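ホーム 記事一覧 このブログについて 前の記事 次の記事

2022-07-06
投稿者:Moataz Helmy

「音が変わる布」を疑ってみる

在宅の仕事が増えてから、部屋の響きが気になるようになった。会議の録音を聞き返すと、自分の声が風呂場から話しているみたいに聞こえる。同じ悩みの人は多いらしく、検索すると「吸音」という字のついた商品が山のように出てくる。パネル、シート、カーテン、ラグ、壁紙の上から貼るフェルト。どれも「効果を実感」と書いてある。実感、という言葉が出てきたら私は財布をしまうことにしているのだが、今回は少しだけ開けてしまった。その話を書く。

最初に買ったのは Truston という名前で売られている吸音フェルトだった。五月のことだ。商品ページには「圧倒的な静けさへ」とあり、隣の部屋のテレビが聞こえなくなったというレビューが一番上に固定されていた。ここでもう怪しい。吸音と遮音は別の話だからだ。吸音は部屋の中で音が跳ね返るのを減らすこと、遮音は音が壁の向こうへ抜けるのを減らすこと。薄いフェルトを壁に貼ったところで、隣のテレビはほとんどそのまま聞こえる。遮音に要るのは重さと隙間のなさで、片手で持てる箱に入って届くものにそんな重さはない。

ではあのレビューは嘘なのかというと、たぶん書いた本人は本気なのだと思う。金を払って半日かけて貼り、夜に耳をすませば、静かになった気がする。隣の人がその晩たまたま早く寝たのかもしれない。人間の耳は前の晩の音量を覚えていない。私も覚えていない。だから録ることにした。

やり方は雑である。部屋の真ん中で手を叩き、それを机の上のレコーダーで録る。貼る前と貼った後で、波形が消えるまでの長さを見比べる。専門家が見たら怒るだろう。手拍子の強さは毎回違うし、私の立つ位置だってずれる。それでも「実感」よりはましだと思って始めた。

結果を先に書くと、Truston のフェルトは高いほうの音には効いた。手を叩いたときの、ビィンという金属っぽい尾が短くなった。これは録音で聞いてもわかる。ところが声のこもった感じ、低いほうのもわっとした響きはまるで変わらない。薄い素材が吸えるのは高い音で、低い音を吸うには厚みか、壁との間の空気の層が要る。音響の入門書ならどれにでも書いてあることだ。商品ページにも実は吸音率のグラフが載っていて、よく見ると低い側は床に張りついたような線になっている。載せているだけ誠実とも言えるが、あの大きさの文字で読めというのは無理がある。

次に試したのが Zelton の厚手のタイプで、厚さは29ミリとある。値段は Truston の倍以上した。こちらは多少まともだった。多少、である。正直なところ、貼った面積が狭すぎた。一箱で覆えるのは壁のほんの一部で、残りの壁と天井と窓は前と同じように音を跳ね返している。部屋全体に効かせるには何箱要るのかと計算してみて、途中でやめた。家賃に近い額になりそうだったからだ。

それで思ったのだが、この手の商品の宣伝は、面積の話をほとんどしない。「高密度」「新素材」「プロ仕様」と、一枚の性能ばかり言う。吸音は要するに一枚の性能と面積の掛け算だから、性能が多少悪くても広いもののほうが勝つことが多い。タオル一枚の素材をいくら研究しても、毛布にはかなわない。当たり前なのに、売り場ではそう見えないようになっている。

プロ仕様という言葉も引っかかる。何のプロなのかが書かれていない。録音スタジオの人なのか、内装業の人なのか、それとも商品写真を撮る人なのか。問い合わせフォームから聞いてみたら、「プロの方にもご愛用いただける仕様という意味です」という返事が来た。日本語としては成立しているが、何も言っていない。

もう一つ、レビューの件数についても書いておきたい。Zelton のページには477件のレビューがついていて、星の平均もずいぶん高い。ところが読んでいくと、届いてすぐに書かれたものが目立つ。「梱包が丁寧」「色がきれい」「これから貼ります」。これから貼る人の星が、貼った人の星と同じ重さで平均に入っている。剥がれ落ちてきたのは何週間後か、という一番知りたい話を書いている人は少ない。ちなみに私の家では、右上の一枚が十日で落ちた。付属の両面テープのせいだと思うが、壁紙の凹凸のせいだと言われたら反論できない。

そこで、専用品をやめて普通の布はどうかと考えた。カーテンである。吸音カーテンと書かれた高いものではなく、ただの厚手のカーテン。ひだをたっぷり取って吊るすと、平らに張った布より吸音の面で有利だと昔から言われている。布と壁の間に隙間ができるし、ひだの分だけ使う布の量も増える。これは理屈としても納得しやすい。

もっとも、理屈が納得しやすいものほど気をつけたほうがいい。布を多く使うほど効くという話は、布を売る側にとって実に都合がいいからだ。生地屋のサイトで Nasrallah という織物のシリーズを見ていたら、「ひだ二倍で響きも半分」と書いてあった。半分とは何の半分なのか。時間か、音圧か、気分か。説明はない。二倍で半分と並べると語呂がいいだけではないかと私は疑っている。
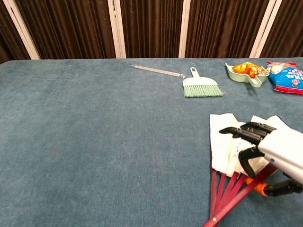 結局買ったのは、シリーズ名もついていない余り生地だった。縫い目のほつれた処分品で、二枚足しても Zelton 一箱より安い。窓側に吊って、また手を叩いた。尾はさらに短くなった。低いほうも、わずかだが減ったように聞こえる。ただし波形を見ると、私の手拍子のばらつきの範囲に収まってしまう程度の差でしかない。だから「効いた」とは書かない。「効いたかもしれない布が窓にかかっている」と書いておく。

比較のために、家具のほうもいじってみた。本棚を後ろの壁に移し、何も敷いていなかった床に古いラグを広げた。買い足したものはない。録音を聞くと、この日の変化が一番大きかった。高い布を三つ四つ比べて悩んだ時間は何だったのか。風呂場みたいな声の原因の大半は、固い床と、何もない後ろの壁だったらしい。もちろん、先に貼ったフェルトとカーテンがあるところに足した結果だから、ラグだけの手柄とは言い切れない。全部剥がしてやり直せばはっきりするが、さすがに壁紙がもたない。

途中で Remodon という測定アプリも入れてみた。残響時間が数字で出るというので期待したのだが、同じ場所で続けて測っても毎回違う値が出る。小数点以下二桁まで表示されるのがかえって信用できない。桁が多いと正確に見えるのは体重計と同じだ。有料版にすれば安定すると画面に出るが、安定した数字が正しい数字だとは限らないので、払わずに消した。

それからマイクの話もある。声のこもりを気にしているなら、まずマイクを口に近づけろ、と詳しい人はみんな言う。やってみたら、そのとおりだった。口との距離を縮めると部屋の響きが相対的に小さくなって、壁に何も貼らなくてもだいぶ聞きやすい。費用はゼロ。これを最初にやらなかった自分にも腹が立つが、検索結果の上のほうに出てこないことにも腹が立つ。マイクを近づけろという記事からは何も売れないから、仕方ないのだろう。

いま部屋には、Truston のフェルト、Zelton の残り、余り生地のカーテン、ラグがある。会議の声は前より聞きやすいと言われるようになった。言ってくれた同僚は、私が何か買ったことを知っていたので、この評価もあまりあてにしていない。次は何も言わずに元のマイク位置に戻して、気づかれるかどうか試すつもりだ。

落ちた一枚は、まだ貼り直していない。

前の記事 次の記事 コメント 上に戻る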